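클랜더 회색 패브릭 작업대 커버, 두 달 반 써본 후기

급하게 씁니다. 오타 있어도 이해해주세요. 물어보신 분이 계셔서 점심시간에 후다닥.

일단 산 이유. 집에서 아이들 유니폼이랑 운동복 수선, 정리하는 일을 조그맣게 하고 있어요. 원래 맨 테이블에서 옷을 갰는데 니트류가 자꾸 미끄러짐. 팔 한쪽 접으면 반대쪽이 스르륵 내려가고. 다림질용 담요를 깔아봤더니 이번엔 담요가 같이 밀려요. 그래서 테이블 위에 씌우는 천 커버를 찾다가 클랜더(Clander) 걸로 결정. 색은 회색. 베이지도 있었는데 품절이라 선택권이 없었습니다.

비교했던 건 올티츠(Oltitz) 펠트 매트. 이건 지인 소피아 살가도 씨 작업실에서 만져봤는데 두툼하고 좋긴 좋아요. 근데 보풀. 흰 옷 올려놨다가 들면 회색 털이 묻어나와서 탈락. 가격은 올티츠가 조금 더 쌌던 걸로 기억하는데 정확하지 않음.

배송은 화요일에 받음. 접혀서 와서 주름이 꽤 있었어요. 스팀 한번 쐬고 하룻밤 씌워두니까 거의 펴졌습니다. 완전히는 아니고 가운데 접힌 선 하나가 일주일쯤 갔어요. 냄새는 없었고요.

원단 얘기. 한 가지 회색이 아니고 밝은 실 어두운 실이 섞인 멜란지 느낌이에요. 먼지나 실밥이 눈에 덜 띕니다. 이건 장점이자 단점인게, 바늘 떨어뜨리면 진짜 안보여요. 자석 필수. 짜임은 촘촘한 편이고 손으로 쓸면 살짝 까슬. 니트 올이 걸린 적은 아직 없습니다.

앞쪽 모서리에 박음질 선이 한 줄 쭉 들어가 있어요. 저는 이게 의외로 맘에 들어서, 옷 밑단을 이 선에 맞춰놓고 접어요. 자 안 대도 대충 줄이 맞음. 선 색이 원단보다 밝아서 저녁에 조명 어두울 때도 보이고요.

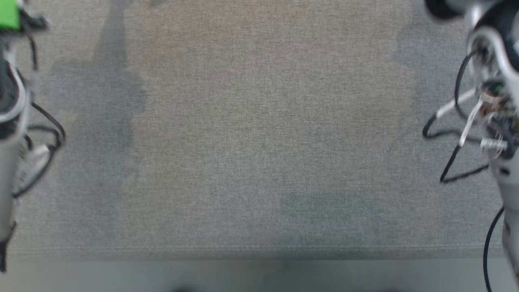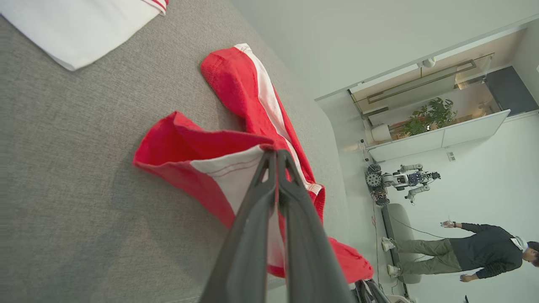

미끄럼은 확실히 잡혔습니다. 니트 올려놓고 한쪽 소매만 당겨도 몸판이 제자리에 있어요. 면 티셔츠도 괜찮고. 다만 안감이 매끈한 바람막이는 여전히 좀 밀려요. 그건 어떤 천을 깔아도 그럴 듯. 큰 옷은 테이블 폭이 모자라면 끝자락이 밖으로 흘러내리는데, 마찰이 있으니까 옷 전체가 따라 떨어지지는 않더라구요. 이거 하나로도 만족.

배색 있는 유니폼 접을 때 팁 하나. 옆선에 줄무늬 들어간 옷은 줄을 기준으로 먼저 접고 소매를 나중에. 소매부터 접으면 줄이 비뚤어져서 다시 펴야 됩니다. 밑단 시보리는 접지 말고 그냥 평평하게. 접으면 그 부분만 볼록해져서 쌓을 때 무너져요. 빨강이랑 흰색 섞인 건 세탁 직후에 흰 옷 위에 바로 올리지 마세요. 저는 한번 당했습니다. 이염은 커버 잘못이 아니니까 별점에는 반영 안 함.

세탁. 설명서에는 찬물 손세탁이라고 써 있는데 저는 그냥 세탁망에 넣고 울코스 돌렸어요. 탈수 700으로. 지금까지 두 번. 줄어든 느낌은 없고 모서리 맞춤도 그대로. 건조기는 무서워서 안 해봤습니다. 마르는 데 오래 걸려요. 밤 9시에 널었는데 다음날 점심까지 모서리 겹친 부분이 눅눅. 급하게 써야 되는 분은 두 장 사시는 게 나을듯.

아쉬운 점 적어볼게요.

고정 끈이 짧아요. 우리집 테이블 높이가 73센티인데 다리에 묶으려니 빠듯해서 결국 집에 있던 고무줄로 이어 묶음. 이 가격이면 넉넉하게 좀 주시지.

열. 다림질 매트 아닙니다!! 상세페이지에 작게 써있어요. 저는 미니 다리미 잠깐 댔다가 자국 하나 났고 세탁해도 안 없어졌어요. 다릴 일 있으면 위에 따로 뭘 깔아야 합니다.

모서리가 둥글게 떨어지는 건 예쁜데 그 부분은 속이 푹신해서 핀을 꽂으면 쑥 들어가버려요. 끝에서 한 뼘은 안쪽에서 작업하시길.

초크 자국은 마른 수건으로 털면 거의 지워짐. 볼펜은 안 지워짐. 네 그어봤습니다.

AS는 한 번 문의해봤는데 끈 추가 구매가 되냐고 물었더니 18일만에 답이 왔어요. 그것도 "현재 계획 없음" 한 줄. 친절 기대하시면 안 되고요.

별점은 다섯 개 중 네 개. 끈이랑 답변 속도로 하나 뺐습니다. 재구매 의사는 있어요. 옷 개는 용도로만 보면 추천, 재봉틀 올려놓고 쓰실 분은 바닥이 푹신해서 기계가 조금 흔들릴수 있으니 딱딱한 판 하나 받치세요.

아 그리고 사이즈 고르실 때 상판 크기만 재지 마시고 두께도 재세요. 저처럼 두꺼운 원목 상판이면 한 치수 큰 거. 작은 걸로 시켰다가 교환했는데 왕복 배송비 제가 냈습니다. 베이지 재입고 알림은 아직도 안 왔네요.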